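Anneli Niskanen doesn't like the phrase "95 percent success rate," and she has been hearing it from Lernon since January.

"Ask them what happened in the other five," she says. "I have. They send me the 95 again."

Niskanen looks after safety at the Etdale workshop, where Lernon is trying out an arm that strips parts from old desktop computers. On attempt 296 the gripper closed on a memory module, reported that the clip was open, and pulled. The clip was shut. The arm kept pulling until the whole case slid on the platform, and it didn't stop until a technician hit the button.

Lernon's report calls this "a grip confirmation event." Niskanen reads that aloud twice.

"It had hold of a live fault and logged it as a success. The force limit was set, they tell me. Set to what? The file says one number and the controller says another."

The company says the mismatch came in with a software update and has been fixed. It has since run 326 attempts without a repeat. I asked her if that settled it.

"It went 295 without one before," she says. "So, no." 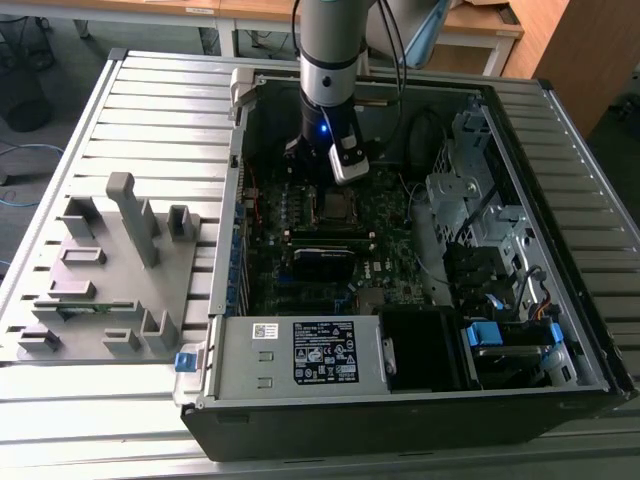

*The Lernon arm at work inside an opened desktop tower at Etdale.*

What bothers her most is the stop button. It was across the table from the person who needed it, and the report doesn't mention that. She wants it moved, and she wants the force limit checked at the controller before every shift, by a person, with a signature.

Lernon has agreed to the first. On the second, it says it is "exploring an automated check."

"Automated by what?" Niskanen says. "The same controller?"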